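Stalover SD-100 Bench Sluice and Gold Recovery Table

The Stalover SD-100 is a compact gravity concentrator for small alluvial operations, exploration teams and assay laboratories. It recovers free gold from screened feed without the use of mercury or cyanide. The unit is supplied ready to assemble and may be run from mains power or from a site generator.

Operation

Screened material is fed as a slurry to the upper end of the deck. The deck moves with a short, uneven stroke, and the wash water carries lighter sands across the riffles to the tailings launder. Heavier particles travel along the riffles and discharge at the concentrate end. Stroke length, deck tilt and wash water are adjusted separately, and each control carries a printed scale so that settings can be recorded and repeated from one sample to the next.

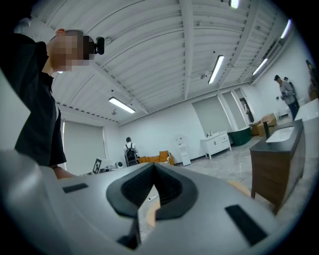 Feed should be screened to two millimetres or finer before it reaches the deck. Clay-bound material must be scrubbed first, as unbroken clay will carry fine gold into the tailings. Operators working with a wide range of particle sizes will obtain better recovery by splitting the feed into two fractions and treating each at its own setting.

Specifications

Model: SD-100
Rated feed: 100 kilograms of dry solids per hour
Wash water: 19 litres per minute at the standard setting
Mass, without water: 215 kilograms
Deck: moulded fibreglass, replaceable
Frame: galvanized steel, with four levelling feet
Drive: enclosed, single-phase motor
First drive service: 3000 operating hours

Recovery depends on the size, shape and liberation of the gold. Stalover does not publish a single recovery figure for the SD-100. Customers are encouraged to send a representative sample to the Kamata test laboratory, where it will be processed on a production unit and returned with a written report. Samples received before the end of February are normally reported ahead of the field season.

Installation

The table must stand on a level concrete pad or on the optional Zutara base frame. It should not be bolted to a trailer deck or to a suspended floor. A clearance of one metre is required on the drive side for servicing. Water supplied to the unit should be free of grit, and recycled water should pass through a settling tank of adequate size. 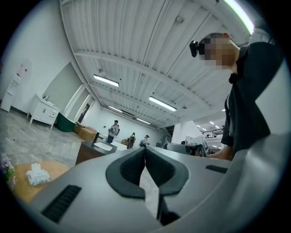 Assembly takes two people roughly half a day. The deck is shipped separately from the drive and must be lifted by its end beams only. Once the deck is mounted, the feet are adjusted until the level on the drive housing is centred, and the unit is run with water alone for 30 minutes before feed is introduced.

Supplied with the unit

Deck, drive and frame
Feed box and wash water bar
Concentrate and tailings launders
Tool roll and grease cartridge
Printed operating manual

Warranty and ordering

The drive and frame are covered for two years from the date of delivery. The deck surface is a wearing part and is covered against defects in moulding only. Orders are accepted by purchase order or bank transfer, and freight is quoted to the nearest depot.

Related items

Zutara Base Frame for SD-100
Brelluseo Trommel Scrubber
Replacement Deck, Fine Riffle
Settling Tank, Two-Stage
Kamata Sample Testing Service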